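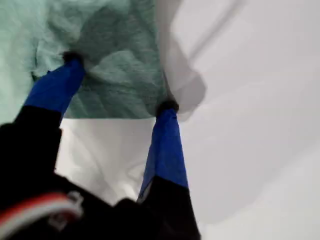
Chapter 4
Washing, Drying and the Price of a Clean Shirt

Few household jobs have been abolished as often as the laundry. The mangle was going to finish it off, then the copper boiler, then the twin-tub, then the automatic with its porthole and its forty programmes, of which most families use two. The washing is still there on the floor.

Earlier chapters dealt with cooking and heating, two tasks that people will happily discuss with strangers. Laundry gets less attention. Economists have tended to leave it out of their sums altogether, on the grounds that no money changes hands when a parent washes a school jumper at home. Send the same jumper to a laundry in the high street and it enters the national accounts at once. The jumper doesn't know the difference, but the statistics do, and a good deal of this chapter is about the gap between the two.

We begin with Jeltgate, a mill town whose public wash-house opened in the same decade as its railway station and was by most accounts better attended. For a small fee a household could hire a stall, a tub and a share of the hot water. The surviving ledger lists 623 users in its first May, nearly all of them women, and a long column of fines. You could be fined for overstaying your hour, for using another person's soap and for "loud remarks". The ledger doesn't record the remarks, which is a pity for historians.

The wash-house matters to us for three reasons, and cleanliness is the least of them. It put a price on hot water. It put a price on time, because the stalls were let by the hour. And it turned a private chore into a public one, where your neighbours could inspect your sheets and draw their own conclusions. When home machines arrived in Jeltgate, the wash-house lost its customers within 14 years. Some of them said they missed the company. None of them, so far as we know, went back to the tub.

Karnwood took another road. It was a new town, built with a drying green behind every terrace and a set of by-laws on how each green might be used. Washing was to be taken in by noon on the Sabbath's eve and by dusk at all other times. No line was to cross a path. The planners had thought hard about wind direction and hardly at all about rain, and roughly 52 wet weeks a year soon put them right. By the time the first tenants had settled in, the greens were mostly used for football, and the washing hung in the kitchen, where it had always hung.

Did machines save time? The obvious answer is yes, and the obvious answer is only partly right. A wash that once took a whole day now takes a few minutes of attention. But people who can wash easily wash more. A shirt once worn for most of a week is now worn for a day, and a towel may be lucky to see a second morning. Hours saved at the tub have been spent again on sorting, hanging, folding and looking for the other sock. We shall call this the rising standard problem — you'll meet it again in Chapter 7, when we come to hoovering.

Before you read on, keep a laundry diary for 24 hours. Note each item you wear or use, whether it went into the wash afterwards, and why. "It was on the floor" counts as a reason and should be written down as one. Bring the diary to class. You will need it for section 4.1, where we work out what a single clean shirt costs once water, power, powder and your own time have been added in.

Key terms in this chapter: unpaid work; shared facilities; running cost; rising standard problem; opportunity cost.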